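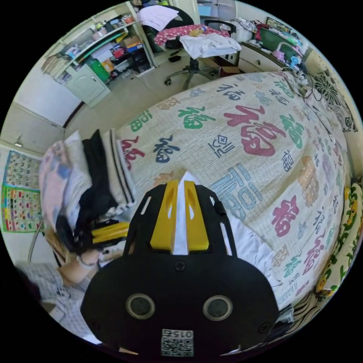
Home Diary Notes Links About

March, late. Posted by Fionnuala Conneely

Quick one before bed. Long day with the rules sheet, we are on the third version now and I think it's finally short enough that people will read it. The last one ran to 35 points. Thirty-five! I wouldn't follow that either.

New one is one page. Gautier wants it two pages, with a signature box. Argued over lunch, no result, soup went cold.

What's in it so far, mostly so I remember:

Clean the finger pads before every session. Dry cloth, then look at them under a lamp. Check the screws by hand, don't crank them. If a finger wobbles at all, stop, swap it, write the number of the unit down. The number on the label and not "the one with the yellow fingers", they've all got yellow fingers as far as the log is concerned, and I spent most of January untangling that.

Start pose. Hold still, open and close fully, twice, then go. Everyone skips the second one. I skip it. I went back through my own sessions this morning and out of 93 I'd done it properly in 88, so five I have to flag and be embarassed about. Put them in the log under my own name. Rule is the same for whoever wrote the rule.

Household sessions - this was the real fight. Plarnach's old guideline says to tidy the room first. I don't like it and said so. If people clear the bed and fold everything into a neat stack then the gripper only ever learns about neat stacks. Clothes in a heap should stay in a heap. Bedspread stays on, however busy the pattern. Chair with stuff hanging off it, leave it. What we DO clear is anything private: letters, medicine, bank stuff, screens with something open, photos if the family would rather. So the wording is now "remove what is private, leave what is messy." Flimberg people were fine with that. Gautier wanted "untidy". Fine, untidy.

Also cables. Anything trailing over where you're going to walk gets moved, end of story. You are looking at the fingers and not your feet. I caught my heel twice last month, the second time I went down on one knee and held the thing up over my head like a tray of drinks. Knee still not right.

Free hand. Keep it out of the work unless the task says two hands. If it wanders in, carry on, but note it after. Don't restart for it. We were throwing away far too many good takes for little things like that and people got tired and sloppy, and the tired takes were worse then the ones we threw out.

Breaks every 20 minutes. Not up for discussion, my wrist has voted.

Consent form gets read out loud to everybody in the home, including whoever wanders in halfway. Kids: parent signs, and the kid gets asked too. A no from the kid is a no. I put that in bold. If anyone changes their mind later we delete, no asking why, and we write back to tell them it's done. Skiltex do it within the week and I'd like us to be quicker.

Still not settled - who checks the checker. At the moment I review everybody and mine get reviewed by whoever is least busy, so in practice not much. Swap pairs maybe. Ask tomorrow.

Also to ask: spare pads, where did the box go. New lamp. Whether the sheet can be laminated, mine has tea on it already.

Didn't call my sister back. Must do that first thing. Laundry also waiting, I've been writing about heaps of clothes all day and have a perfectly good heap of my own to get through. Bed now, half eleven.

Contact | Copyright Fionnuala Conneely | Back to top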